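Forum > Home and Laundry > Folding and storage

Dark jeans and navy tops: fold on the table or straight from the drum?

fuler_lane
Posted 2018-11-30

We have a washing machine in our shared workshop and one big pale green table near it, where all the folding gets done. I've been doing the dark blue things first, pulled out lengthwise above the table, then laid down and folded in thirds.

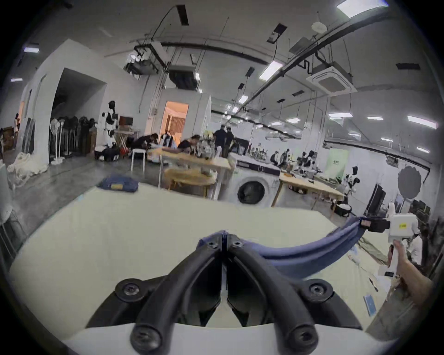 My trouble is that the thirds come out uneven and the pile leans. The shelf is only 300 mm deep, so anything folded too wide hangs over the front. Does pulling first help at all, or am I wasting time?

Wattimena
Pulling helps with cotton. Hold it by the corners and let the middle drop before you put it down, then smooth from the centre out. I wouldn't pull anything with stretch in it — you end up with wavy hems.

dokar10
Disagree. I stopped pulling years ago. Shake it twice, lay it flat, done. It takes me 10 minutes to do a full load and the pile is straight enough.

fuler_lane
Tried it by the corners.

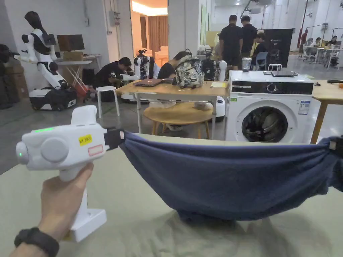 Navy cloth held up over the table, washing machine behind

Wattimena
Fine for a start. Keep both ends level when you lower it, or one side lands first and you get a crease.

isteo_1243
What is on the table? If it's bare, things slide about. I put a sheet down under mine.

fuler_lane
There's a green sheet on it. The jeans are no bother, it's the soft blue stuff that won't keep its shape.

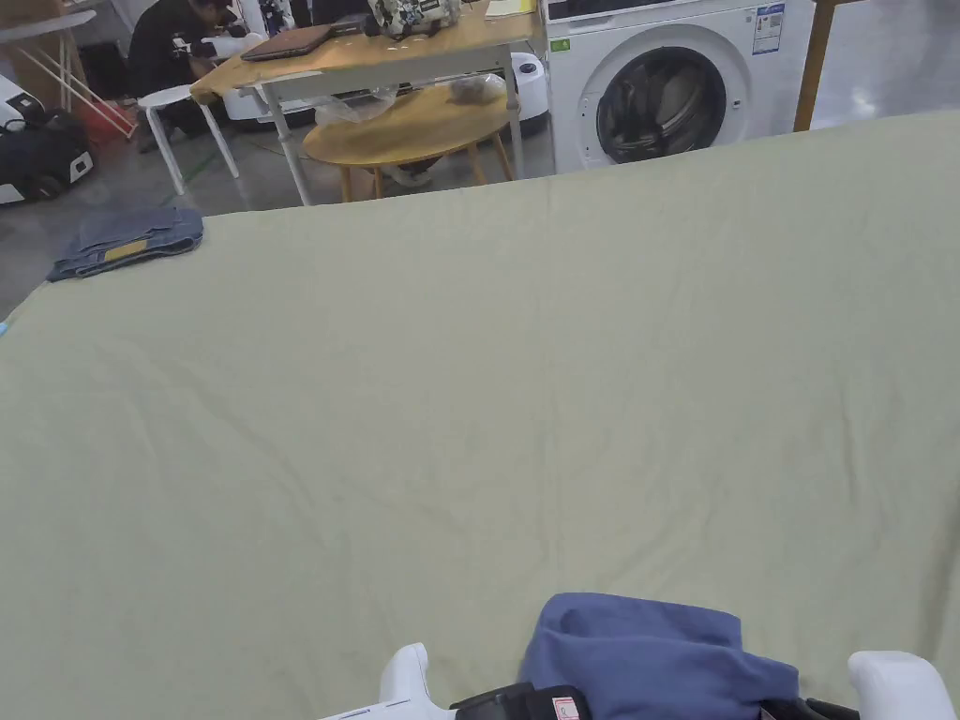
Folded jeans at the back, blue cotton-like cloth still to do

isteo_1243
Iron the sheet then. Small wrinkles underneath do show through on thin cotton.

dokar10
They don't. Cut a bit of card to the shelf depth and fold round it, that will sort your thirds.

fuler_lane
Will try the card first. Not ironing a sheet to fold on.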